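Skarkotside Residents and Owners Help Board
Section: New Construction, Contracts and Handover

Developer has changed the main contractor after we signed. Does our purchase agreement still stand?

Posted by Nerlow_Buyer in February

We signed a purchase agreement for a townhouse in the second phase of the Nerlow development, which is planned to have 339 homes. Cieślak was named as the main contractor in the brochure and in one schedule to the agreement. We have now received a letter stating that the construction contract has been awarded to Gandus, and that handover will move back by six months.

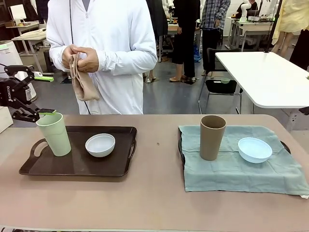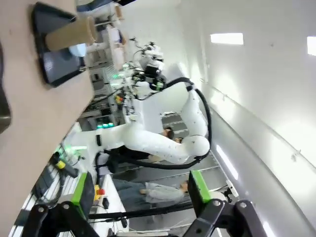
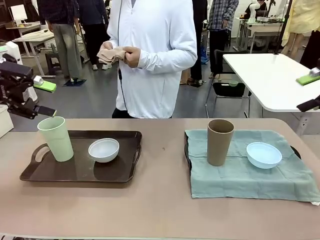
Cups, trays and tabletops, three views.

The letter does not ask for our consent. It encloses a revised payment plan and requests that we sign and return it within 14 days. We would like to know whether the developer may replace the contractor without our agreement, whether we are obliged to sign the revised plan, and what happens to the structural warranty. Our unit is 604 and we have made two of the scheduled payments so far.

Reply from Skarkotside Contracts Desk

The replacement of a main contractor does not, in most cases, bring a purchase agreement to an end. Your agreement is with the developer, and the developer remains responsible to you for delivering the home described in it. The construction contract is a separate document to which buyers are not a party.

The schedule you mention should nevertheless be read with care. Some agreements name the contractor for information only and include words such as "or such other contractor as the developer may appoint." If those words are present, the developer is likely to be within its rights. If they are absent, and the contractor is listed among the agreed terms, you may be entitled to written notice or to a formal amendment.

The revised payment plan is a different matter. A payment plan that forms part of a signed agreement cannot ordinarily be changed by one side alone. Before signing, please compare the two plans and confirm whether the payments are tied to calendar dates or to stages of construction. Where payments are tied to stages, a later handover should move the payments as well. Buyers should not stop making payments that are due under the existing plan while the question is being settled, as this may place them in default.

With regard to the warranty, request a written statement from the developer covering the following:

Which party gives the structural warranty, and from what date it runs.
Whether work already completed by the first contractor is included.
Who will attend to defects found at the handover inspection.
Whether any change is proposed to the floor plan, materials or shared areas.

Address the request to the developer's customer relations office, quote your unit number, and keep proof of delivery. The reply should be kept with the agreement. This response is general information, and a licensed property attorney should review the agreement itself before you sign any amendment.

Reply from PhaseOneOwner

The same thing was done in our phase. We did not sign the new plan and received a reminder, followed by a corrected version with the later dates. I would advise asking for the delay clause as well. Ours allowed the developer an extension before any compensation was payable, and many owners had not noticed it.

Reply from Block_C_Tenant

Gandus also built the parking structure next to the clinic. It was finished late but there have been no complaints that I am aware of. I cannot comment on the legal points.

Follow-up from Nerlow_Buyer

Thank you for the replies. The schedule does contain the words "or other approved contractor," although it does not state who gives the approval. We have written to the developer on this point and on the warranty, and have asked for the 14-day period to be extended until an answer is received.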